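How to sew a lined drawstring bag with a flat bottom

I made my first bag of this kind in September, for keeping knitting in, and after it I made nine more as presents. Several people asked me for the pattern. There is no paper pattern, only rectangles, so I write the steps and you can follow them with a ruler and a pencil. If you can sew a straight line you can make this bag in one evening.

What you need

Two pieces of cotton for the outside, 12 inches wide and 14 inches tall
Two pieces of the same size for the lining
Two cords, each one yard long
Thread, pins, an iron, a safety pin
A thin fusible interfacing, if your outer cotton is very soft

Wash and iron the fabric before you cut. I did not do this with the first bag and the lining became smaller than the outside, so now it has wrinkles that I cannot iron away. My thread is Poston 1212, a warm gray, and I use it for almost every color. The cord is from Grube, sold on a roll of 100 yards, which I share with my neighbor Luminița Dinu.

Step 1. Mark the openings for the cord

Put the two outer pieces with right sides together. On both long sides, make a pencil mark 2 inches from the top and another mark 3 inches from the top. Between these two marks you will not sew. It is easy to forget, so I put two pins crossed at each mark - for me this is the sign to stop.

Step 2. Sew the outside

Sew the sides and the bottom with a seam of half an inch. Go backward a few stitches at every mark, because the cord will pull there each time the bag is closed. Press the seams open. The small part above the marks must be pressed open too, and this is not comfortable with a big iron. Use only the tip.

We use cookies to improve your experience on this site. By continuing to browse you accept our cookie policy. Accept | Read more

Step 3. Make the flat bottom

Take one bottom corner and pull the front and the back away from each other, until the side seam lies exactly on top of the bottom seam. The corner now looks like a triangle. Measure 2 inches from the point along the seam and draw a line across, at a right angle. Sew on this line two times, then cut the point off, leaving a little less than half an inch. Do the same on the other corner.

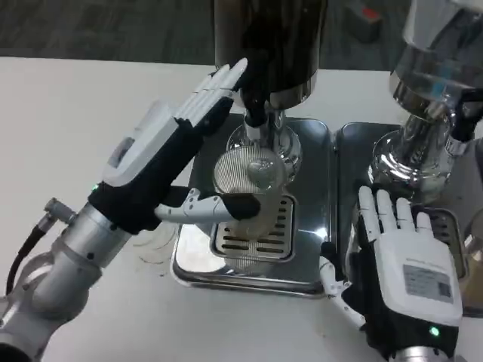 The lining is made the same way, but with two differences. Sew its sides all the way to the top, without the openings for the cord, and leave a hole of 5 inches in the middle of the bottom seam, for turning the bag later. I like the lining to be plain and a bit lighter than the outside, so that small things can be found in it. If you have no idea for the colors, here is mine: black cotton outside, white lining and a silver-gray cord, and this bag is still my favorite. Make the flat corners in the lining also, with the same 2 inches, or it will not sit well inside.

Step 4. Join the two bags

Turn the outer bag right side out and leave the lining inside out. Put the outer bag into the lining, so the right sides touch. Match the side seams first and pin them, then pin the rest. Sew around the top with half an inch. Go slowly over the side seams, there are many layers.

Pull everything through the hole in the lining. Close the hole by hand or by machine, push the lining down into the bag and press the top edge.

Step 5. The channel and the cords

Sew two lines around the bag, one at the top of the side openings and one at the bottom of them. Put the safety pin on the first cord, go in at the left opening, all the way around, and come out at the left again. The second cord starts and finishes on the right. Tie the ends together.

If the cord is too slippery for a knot, sew across the ends before you tie them. Frøydis Boström wrote to me that she puts a wooden bead over the knot. I tried it on a small bag and it was too heavy, but on the big size it is nice.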